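Elberg Table, White Matte Top
Section 4: Cleaning and caring for the tabletop

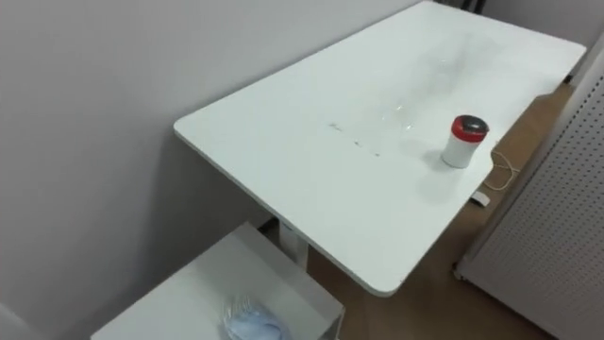
4.1 Before you start

The Elberg leaflet calls the matte top "easy care." Treat that as a starting point. A matte white surface hides scratches fairly well, but it shows dried water, cleaner residue and pepper better than most people expect, and a top that looks clean from the doorway may look different with the light coming in low.

You will need:

2 soft cloths, one for washing and one kept dry
A bowl of lukewarm water
Plain dish soap
A soft brush or a dustpan brush
Gloves, if your skin reacts to soap

You do not need the Purix surface spray that is often sold alongside the table. The label promises a streak-free finish. We tried it on a test top and still had to go over it with a damp cloth afterward, so we see little point in paying for the extra step.

4.2 Removing crumbs, specks and spices

1. Take everything off the top. Small jars and canisters are easy to work around and easy to forget, and the ring underneath one is often the mark you were trying to get rid of.

2. Brush loose specks toward the nearest edge with short, light strokes. Hold the dustpan just under the lip of the top.

3. Do not wipe dark specks with a wet cloth first. Ground pepper, coffee and paprika smear when wet, and paprika can leave an orange tint.

4. Run your dry hand over the surface. If it feels gritty, brush again before going on.

Note: The corners are rounded, so crumbs tend to fall past a straight-edged dustpan there. Hold a folded paper towel against the curve.

4.3 Washing the top

1. Add a few drops of dish soap to the water. More soap means more residue and a longer job.

2. Wring out the first cloth until it no longer drips.

3. Wipe in straight lines along the length of the table. Circular wiping is what many cleaning guides suggest, but on this finish it tends to leave curved streaks.

4. Rinse the cloth, wring it out and wipe again with clean water.

5. Dry right away with the second cloth. Air drying is the usual source of clear, shiny outlines on the surface.

6. Wipe the underside of the front lip, where drips collect.

Caution: Never pour water onto the top, and do not use scouring powder, steel wool or melamine sponges. The sponges are advertised as gentle. They polish matte surfaces, and the shiny patch is permanent.

4.4 Streaks that will not go away

1. Look across the top from a low angle to find the edges of the mark.

2. Lay a damp cloth over it for a minute or two, then wipe along the length and dry.

3. If the mark is still there, mix one part white vinegar with four parts water and repeat once. Rinse well.

4. Check again in daylight before deciding that the finish is damaged.

The Vorach repair kit is meant for chips in the edge. It will not remove streaks, whatever the box suggests.

4.5 Tables placed along a wall

Leave a narrow gap between the table and the wall. Pushed up tight, the edge rubs the paint, and spills run down where you cannot reach them.

1. Clear the top before moving the table.

2. With a second person, lift it by the frame. Do not drag it by the top.

3. Sweep the floor and wipe the legs down to the foot.

4. Put the table back and press lightly on each corner. If it rocks, see Section 3.

4.6 How often

Elberg recommends a full wash every 72 hours. For a table in ordinary use this seems excessive. Wipe up spills when they happen and wash the top when it needs it.

Antwi felt pads, sold separately, may be used under jars and pots. They do prevent scuffs, but they also hold moisture, so lift them and let the top dry now and then.

Revised 25/03/2018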